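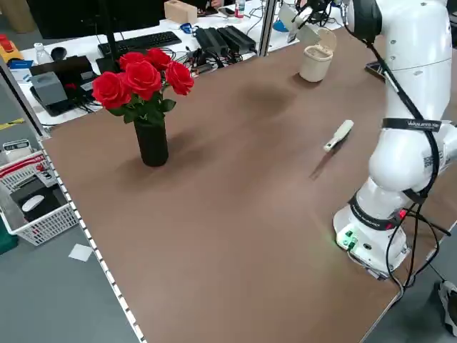
Peninah Mrema has been sitting between quarrelling neighbours for the better part of her working life, and she still puts the kettle on before anyone is allowed to say a word about the fence. She trained as a solicitor, went over to mediation when her second child was small, and now hears boundary and noise cases for Comine, a little practice that took on 367 of them last year. We talked for most of a morning, and got on to flowers quite early, red roses in a tall black vase being very much her sort of thing. "People soften a bit when there's something nice to look at," she told me, "though I did once have two brothers fall out over who'd paid for the lilies!"

Most of her cases settle in 3 meetings or fewer. The stubborn ones are usually about something older than the hedge (a funeral missed, a loan from years back), and she has learnt to wait for it. "I had a gentleman talk about guttering until lunch," she said. "Then he mentioned his wife, and we were home by four."

I asked whether she missed court. She laughed, and poured us both another cup. "I miss the robing room gossip. I don't miss the lists."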